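Home | Kitchen | Workshop | Laundry | Storage

Caring for Painted and Laminate Desktops

Friday, January 3, 2025
12 comments | 109 shares

A work surface that gets daily use needs a light cleaning every week and a closer look every few months. Most of the damage we see at Plamia comes from too much water or the wrong pad.

Start with a dry microfiber cloth to lift grit. Then wipe with warm water and a few drops of dish soap, wringing the cloth out well first. Work toward yourself in straight passes and dry the surface right away, paying attention to the edges – water that sits in a seam will swell the board underneath.

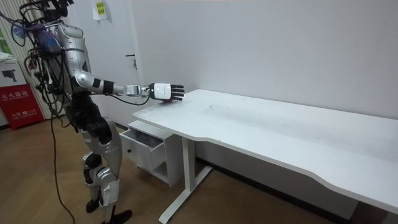 For ink and marker, dab on a little rubbing alcohol with a cotton ball and leave it for 20 seconds before wiping. Test a hidden spot first, as some paints soften. Coffee rings usually come off with a paste of baking soda and water. Skip scouring powder and green pads. They dull the finish, and a dull patch holds dirt.

Small chips can be filled with a matching repair stick. Press it in with a plastic card, scrape it level, and let it harden overnight. Two thin layers hold better than one thick one.

Check the leg bolts in March, when indoor heating starts to ease off, and snug any that have loosened. Felt pads under lamps and monitors should be replaced once they go flat.

Next: Removing Old Shelf Liner | Back to Storage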